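Search questions Search
Packaging & Fulfillment > Small Batch > Pouches and Bags

Kraft stand-up pouches won't stay open while filling with tea sachets 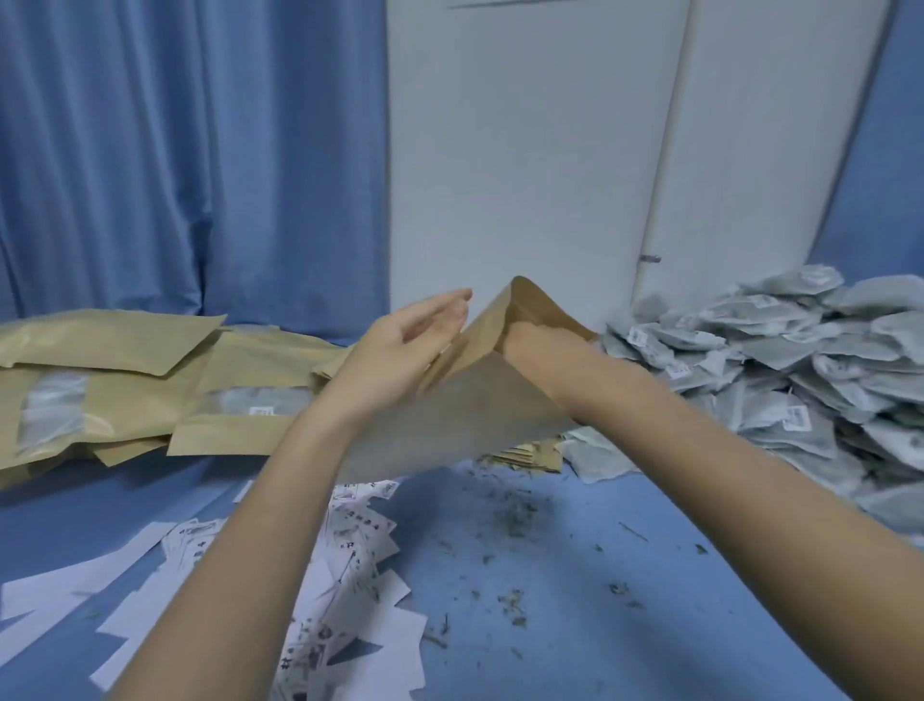 Filling station: kraft pouches left, mesh sachets right.

Asked by sollow_tea, Monday, October 14, 2019

I pack tea sachets by hand into kraft stand-up pouches with a clear window. Each pouch gets 12 sachets. The pouches ship flat and the mouth pulls itself closed as soon as I let go of one side, so I lose a hand holding it. The sachets are mesh and they catch on the zipper on the way in. The bottom gusset often doesn't open either, and then the finished pouch leans.

Current order is 785 pouches. I work alone at one table. I don't want to buy a filling machine. Is there a procedure or a cheap fixture for this? Also, is there a way to check the count that doesn't involve emptying the pouch again?

3 answers

Answer from Ambros Rüegg

Separate the opening from the filling. If you open, fill and seal one pouch at a time you change grip on every unit, and the grip change is most of your cycle.

1. Take a batch of 30 pouches. Pull the zipper apart across the full width. Partial opening is what makes the mouth spring back to a point.
2. Put two fingers inside and push the gusset down from the inside until the crease at the bottom turns outward. Then press the base on the table.
3. Fold the top edge outward by the width of a thumb. The cuff keeps the mouth open and covers the zipper, so the mesh has nothing to snag on. Do not crease it hard — kraft laminate keeps a hard fold and your heat seal will leak there.
4. Stand the pouches in a shallow tray, sides touching. They support each other.
5. Fill the whole tray, unfold the cuffs, seal.

For the count, use a scale. Weigh 32 empty pouches together and divide to get the tare, then weigh ten correct full ones and note the spread. If the spread is smaller than half the weight of one sachet, you can check by weight alone. If it is larger, your sachets vary too much and you have to count into a cup first and tip the cup in. I have used both methods. The cup is slower but it doesn't depend on the supplier.

Labels go on before opening, while the pouch is flat.

Answer from lindsay_b

We had the same thing with the Lolberg pouches we bought in July. Switched to the Sandano ones, one size wider, and they open fine. Costs a bit more per case.

Answer from tarn44

Blow in them

Comment from sollow_tea

The cuff works. I was only opening the zipper in the middle. Spread on the scale is too large with my sachets, so I'm using the cup. Already have the narrow pouches for this order — will look at the wider size on the next one.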